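Falix is doing skincare now. The hair brand put three products up on its own site overnight with no big announcement, just a banner and a newsletter that landed in my spam folder. Already up at Drumonico too, under "new in".

Quick version: a gel cleanser, a tinted day cream and a lip balm. No serum, which surprised me, everybody launches with a serum.

**The cleanser.** Clear gel, pump bottle, cucumber-ish smell going by the tester I got to try. Rinses off fast. Doesn't take waterproof mascara off and doesn't claim to. Fine for mornings.

**The day cream.** The one people will talk about. Comes in 9 shades, sheer coverage, SPF 30 on the label. The shades have numbers instead of names, so you'll need the chart on the site. The lightest two looked nearly the same on my wrist. The deepest one has a nice warm tone and didn't go gray on the friend I made wear it through lunch. Shiny finish! If you're oily, have powder ready.

**The balm.** Tube, slanted tip, unscented. A bit sticky for the first minute, then it settles. Probably my favorite of the bunch and definately the cheapest.
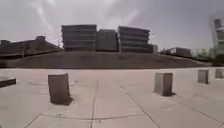 **Can you get refills for the day cream?**

Only from the Falix site for now. The refill is a pod that clicks into the same jar, and it's sold in shades 2 through 7. Drumonico told me they'll carry the pods later but wouldn't give a month.

Shades 1, 8 and 9 have no refill at all. So the lightest and the two deepest, again, get left out. I asked Falix and got a line about "reviewing demand." Would like to see that fixed before they add anything else to the range.

Now the part that's a little odd. Falix already sold a tinted cream, back in January, as a freebie with the big hair mask sets. Different jar, same numbers on the shades. I dug mine out of the drawer and compared the ingredient lists and they're close, though not identical. The new one has glycerin higher up and drops the lavender oil. Good call on the lavender, it made my eyes water. But calling it "our first ever face product" in the newsletter is a stretch when a bunch of us have the old jar sitting right there.

Stock looks thin already. Drumonico had 600 of the day creams for launch, per the email they sent to stores and bloggers, split across all the shades. Shade 4 was showing as sold out when I checked before breakfast and shade 5 had the "low stock" tag. Falix's own site still has everything, but shipping is slower and you don't get the points.
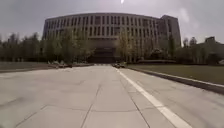 Chatzigeorgiou, the small beauty store chain, is getting the line as well. In-store only, no web orders, and they'll have testers out on the counter, so that's your best bet if you can't figure out the numbers. They're pairing the balm with the Temberg lip scrub as a gift set. Haven't seen the set price. The Temberg scrub on its own is good, kind of grainy, smells like brown sugar, goes a long way.

Couple of other things people have been asking me:

- Fragrance: in the cleanser, yes. Not in the cream or the balm.
- The jar is glass. Heavy. Not one for the gym bag.
- The pump on the cleanser locks, so that one does travel.
- Samples: Chatzigeorgiou will do a little pot of the cream if you ask at the counter. Drumonico adds a sachet to orders while they last, and you can't choose the shade.
- Returns on opened makeup are store by store. Check before you you break the seal.

There's a waitlist for shade 4 at Drumonico. It was at 506 people when I added myself, so don't hold your breath. They did say more stock is coming and that the waitlist gets an email first. No word on whether you can buy more than one.
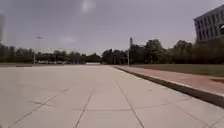

*Pale paving, a raised kerb and a pinkish-red walkway, with trees behind.*

Falix skincare launched in April 2022, at Falix, Drumonico and Chatzigeorgiou stores.

My take after a short play with it: get the balm, try the cream on your jaw before you pay for it, skip the cleanser unless you're out of one. The cream really does look lovely on, like a good night's sleep, but I had it sliding off my nose by mid afternoon and I'm not even that oily. Going to try it over a gripping primer next, and with less moisturizer under it.

Full wear test of shades 3 and 4 coming once my order shows up. Swatches of the rest too if the Chatzigeorgiou counter will let me.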